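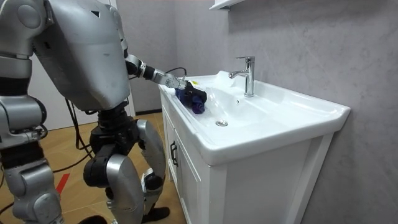 Pelileck review: a pitch practice kit for people who hate pitching

I've been promising to write up the Pelileck kit since the holidays, and a few of you have been poking me about it, so okay, let's go! Quick background for new readers: I run a very small business, I've been a member at the Stulivmont startup hub for a while now, and I am terrible at standing up and telling strangers why they should give me money. Terrible. I once thanked a panel of judges before I'd told them my company name.

Pelileck comes from Fistora and it's a box of prompt cards, a timer, a fat pad of scoring sheets and a thin guidebook. You draw a card, you get 6 minutes to prepare, you pitch, and the others score you. The cards are sorted by color into customers, money, team and "curveballs" (the curveballs are mean, and I love them).

I played it four evenings in January with Anum Lodhi, Percy Castaño and whoever else was hanging around the kitchen at the hub. Anum has raised money before and Percy hasn't even registered his company yet, so it was a nice mix. The first night was awkward — lots of giggling, lots of "can I start over?" — but by the second we'd stopped apologizing and were getting through a whole round before the pizza went cold.
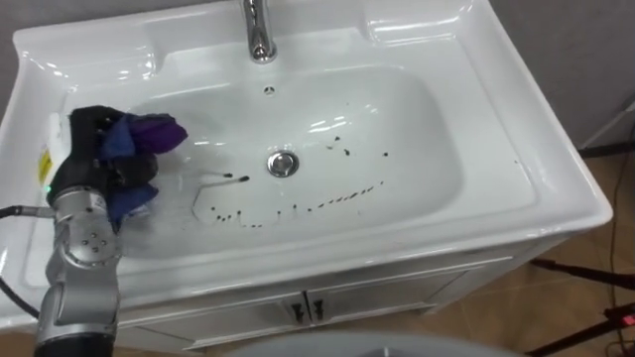 The money cards are the best thing in the box. I've sat through plenty of cash flow talks and come out foggier than I went in, but these make you explain your numbers to someone who's never seen a spreadsheet, and you have to pick an everyday object to do it with. I drew a bathroom sink. So the chrome faucet was my sales, the drain with its little raised stopper was rent and suppliers, and that small round overflow hole under the faucet was the credit line I really don't want to need. Percy said it was the first time he'd understood what I do with my invoices!

Now the grumbles. The timer is much too loud and you can't turn it down, so we wrapped it in a scarf. The scoring sheets ask for 18 separate marks per pitch, and you can't listen properly while you're filling in 18 boxes. We crossed out most of them and kept clarity, the ask, and "would I take a second meeting?"

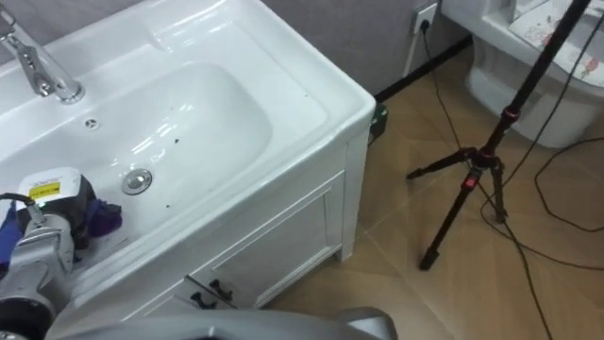

White vanity with ceramic sink and chrome faucet

The guidebook is hit and miss too. The chapter on investor questions is great, short and blunt. The chapter on "finding your founder voice" I gave up on after two pages. There's a sample pitch for a bike repair shop that I'd happily have read three more of.

Would it work solo? Sort of. I tried it alone with my phone recording and got bored fast (and sad, watching myself). You want at least three people, and ideally one who'll be a bit rude to you.

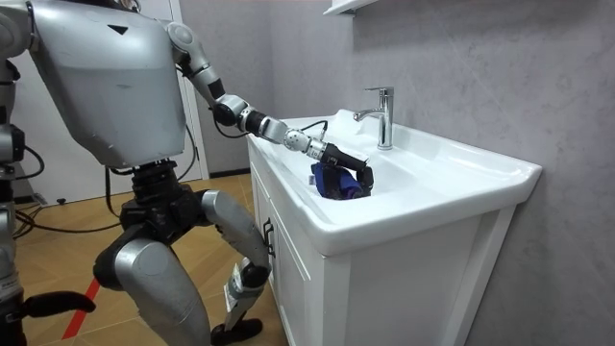
Silver-and-black humanoid robot at the sink

I'd buy it again for a hub or a founders' club, where it'll get passed around. For one person at home I'd borrow it first — the Stulivmont copy lives on the shelf by the printer, and you sign it out at the front desk. Bring your own scarf for the timer.

Anum has it until next week, and then it's Zoila's turn.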